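The bus to Sinberg leaves the Skuvthorpe rec centre at 6 in the morning, and the women's basketball team is usually asleep before it reaches the highway. Road trips have been hard on them. They won once away from home last season, and the drive back from that one took half the night because of snow.

Đức Thân has coached the team for three winters. He took over a group that liked to run and didn't much like to guard anyone, and he spent most of his first November on footwork.

"We'd score plenty and still lose," he said. "You can't be trading baskets with Sinberg. They've got more bodies than we do."
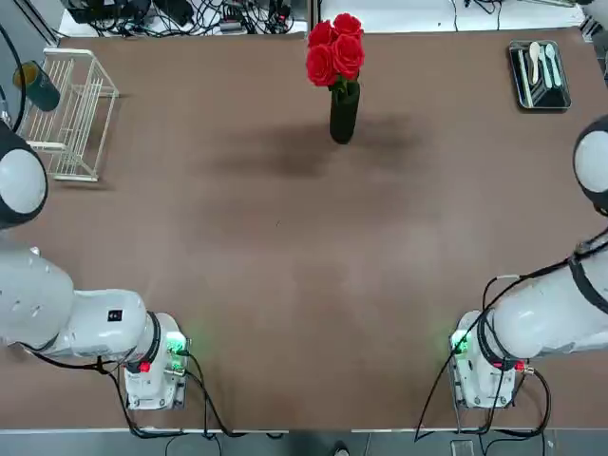
BASKETBALL

The rebuild has gone through Trinh Hầu, a point guard who grew up two streets from the gym and came home after finishing her nursing diploma. She works early shifts at the hospital and practises in the evening. Last season she played every game but one, and she missed that one for an exam.

Her best night came at home against Flillow. Skuvthorpe trailed by nine at the half and couldn't get the ball inside. Thân went to a smaller lineup, put Hầu off the ball and let her run her defender through screens. Flillow never sorted out who was supposed to switch. Skuvthorpe finished with 81 points, its highest total of the season, and Hầu sat out the last two minutes with ice on her knee.

The gym holds 900 with the bleachers pulled out on both sides. It was full that night, which doesn't happen often when the hockey team is also at home. Kiều, the noodle shop across the road, stayed open late and ran out of broth.
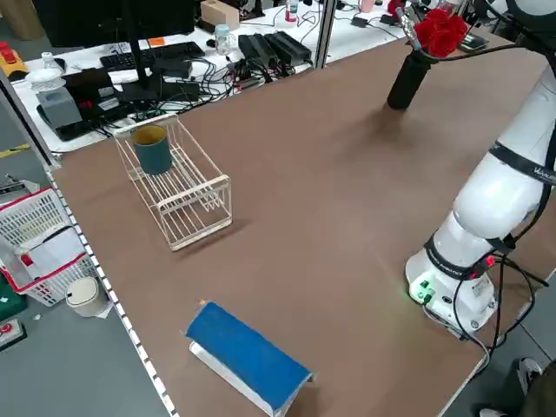
Why did the team give up its full-court press?
Thân wanted fresher legs in the fourth quarter. With a short bench, his starters were tiring by the middle of the third and giving up easy layups when the press was broken.

The half-court defence that replaced it is slower and not much to look at. Players fade back to the three-point line, point out cutters and try to force a long shot. It depends on rebounding, and that was the trouble in the early going. In the first Sinberg game they held the home side to 52 points and lost anyway, mostly on second chances.
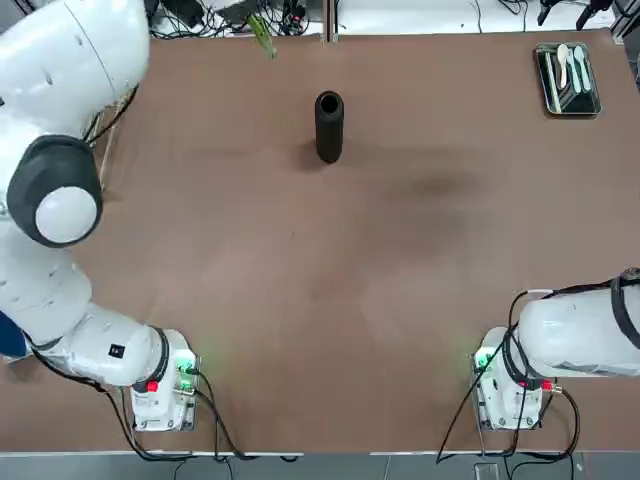 They have worked on it since. Practices now start with a box-out drill that goes until one side gets five stops in a row, and some evenings that eats up most of an hour. Hầu, who is the shortest player on the floor, is among the better ones at it.

"You just have to hit somebody first," she said. "Then go get the ball."

Sinberg comes up again after the break. The bus is booked.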